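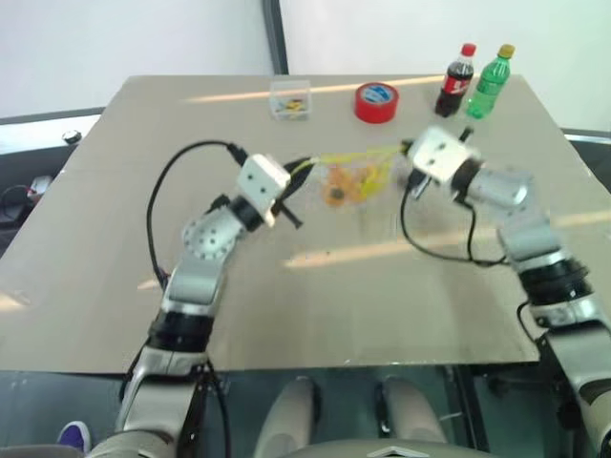
Oct 10, 2019

I'd been wanting to get to the open day at Brorkmont since May, and I'm so glad I finally made the drive! It's a packing and storage workshop on the edge of Pemendale, and for one day they open the doors and let visitors poke about at the tables.

My favourite was the net bag table. I've bought things in yellow mesh all my life and never given it a thought, but get one in your hands and it's marvellous stuff. The strands slide and spread, the whole bag changes shape as you pull at it, and you can still see what's inside (mine was onions). I had a go at filling and tying one and took 15 minutes over it. Woeful, but I was hooked.

Next door was the Berge room, all clear boxes with lids. I'm a box person, so this was heaven. I came home with a small one for my buttons and another for picture hooks.

The tape display was better than it sounds too. Red rolls for one job, brown for another, and a lovely old dispenser from the Prirby shop that weighs a tonne.

Parking is 800 metres down the hill, entry was $8, and the tea was hot. Wear comfy shoes, the floors are concrete right through.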